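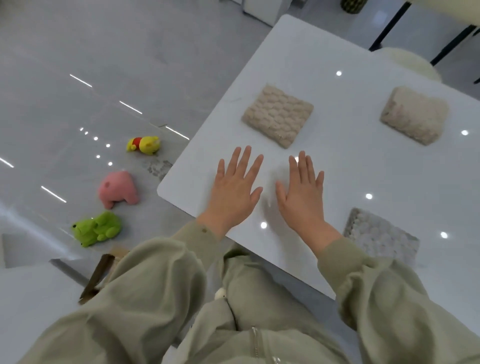
### 3.2 Folding at the table

Towels are a poor material for anyone hoping for tidy results. The ones in our study had scalloped borders and a bubbly knit, so no edge was ever quite straight and "corner to corner" became a matter of opinion. Ogunleye's earlier diary work (402 entries, most of them complaints) found that people blame themselves for a crooked stack and almost never blame the trim.

We coded 717 folds. A fold ended when the folder pressed the cloth flat with both palms, a gesture we call the *settling press* (Figure 2). It was far more common on textured cloth than on plain, although plain cloth is the one that stays where it is put.

Finished towels tended to migrate to the rim of the table, each parked at its own angle. Only 46 folds were undone and started over. Asked why, most folders said the towel "looked wrong," and declined to elaborate.

**Figure 2.** The settling press on a light gray towel, with folded towels to the left and back and an unfolded beige one on the right.

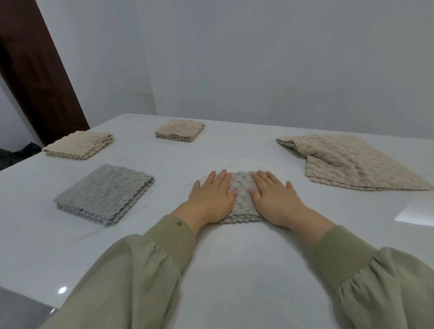 ### 3.3 Stacking

Stacks were scored for lean using the Nesetti scale, which stops at 300 and which two stacks exceeded.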